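3.2 Materials and layout

Blocks were bought as one lot from Lavo, a plain plastic shape set, no magnets, no printed faces. We used eight per trial. Two each of blue, yellow, green, red. Shapes repeat across colors on purpose, so a child (or adult) sorting by color ends up with different piles than one sorting by shape. Kaczorowski used single-color sets and got much cleaner piles, but then color can't compete with shape and the comparison we want is gone.

Board: light maple, strips of two tones running across it. We first tried a plain white sheet at the Gonotholm site and dropped it, blocks slid when bumped and the positions had to be recoded. Maple kept. The darker bands also gave coders a rough depth reference, which we had not planned for but ended up using in the coding manual.

Layouts were scattered, not gridded. Rule was loose: at least one group of touching or nearly touching blocks, at least one block standing by itself, near part of the board left free for sorting into. Layouts drawn by hand, 75 in total, then checked for accidental color runs. Figure 3 gives one of them.
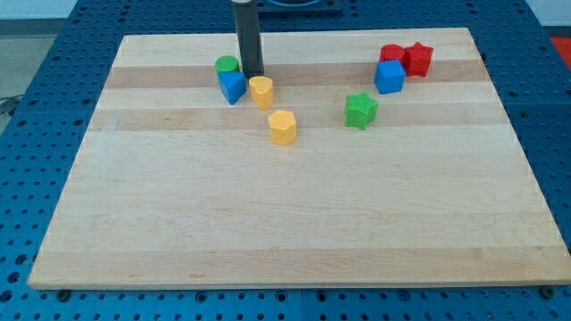

Figure 3. Example start layout, eight blocks on the maple board. Green star alone at right; red cylinder, red star and blue cube grouped farther back.

The group at the back right matters for the analysis. Two reds next to each other invite a color pile, but the blue cube partly hides the red cylinder from the near side, so the star tends to be the red block that gets named first. Layouts with this kind of overlap are marked "occluded" in Table 2. Single blocks like the green star are marked "isolate". A layout can be both, this one is.

Yellow is the odd color. Heart and hexagonal prism, niether has a shape partner in the layout, so a shape sorter has to leave them over or make a "rest" pile. Both solutions were accepted. At Panduvberg the rest pile was more common, see 4.1.

Coding covered 2,353 placements over both sites. Some 100 were thrown out for blocks dropped off the board or or put back before release.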